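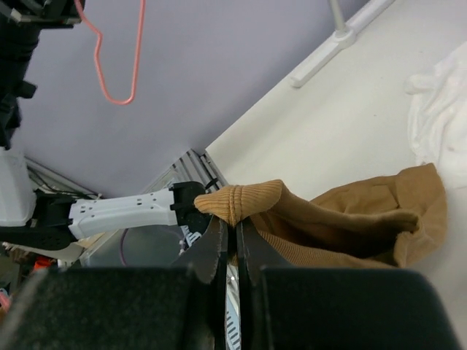

Laundry and mending board > Hand washing > ruined a sweater, need a plan for the rest

puddlejumper_9
ok so shrunk one sweater already. Fitport, size L, now fits a child. Trying to do the rest by hand before cold weather. Sink or tub? And how much detergent, the bottle just says "a capful" and the cap is huge

oldwringer
Sink. Cool water, teaspoon of soap. Soak 15 min, don't rub. Roll in a towel after, never wring. Done.

Marl_and_Moss
teaspoon is plenty. Also dont hang it. Flat on a rack, turn it once

tubfan
going to disagree on the sink. Too small, everything gets mashed together and you end up squeezing it anyway. Tub, few inches of water, way easier to rinse. Been doing it that way since we moved to Undstead, water here is super hard and the sink never rinsed clean

oldwringer
Tub wastes water and kills your back. Hard water = add a splash of white vinegar to the last rinse. No need for a bathtub.

tubfan
my back is fine thanks

Bundport Beth
Neither, get a plastic basket with slots and set it down in the water. Lift the whole thing out and let it drain, no stretching from picking up heavy wet knits. Works for tights too

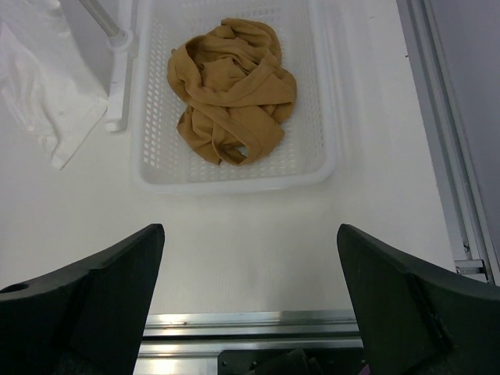 Slotted white basket, tan stuff in it

puddlejumper_9
oh thats smart. what size basket

Bundport Beth
whatever fits your sink with room to spare. Mine was a couple bucks

Marl_and_Moss
careful with the slots on loose knits, I snagged a cardigan cuff on one. Line it with a pillowcase

Bundport Beth
never had that happen but sure, pillowcase can't hurt

kettle865
anyone use the Zeman wool soap? No rinse supposedly

oldwringer
Used it for 2 winters. Leaves a film. Rinse anyway.

tubfan
no film for me?? maybe you used too much

oldwringer
I used a teaspoon. See above.

puddlejumper_9
lol ok. Doing the sink + basket + vinegar. The shrunk one, any hope?

Marl_and_Moss
soak it in lukewarm water with hair conditioner half an hour, then strech it gently while damp and pin it. You might get a size back. If it's felted forget it

puddlejumper_9
its pretty stiff. will try tonight and post how it goes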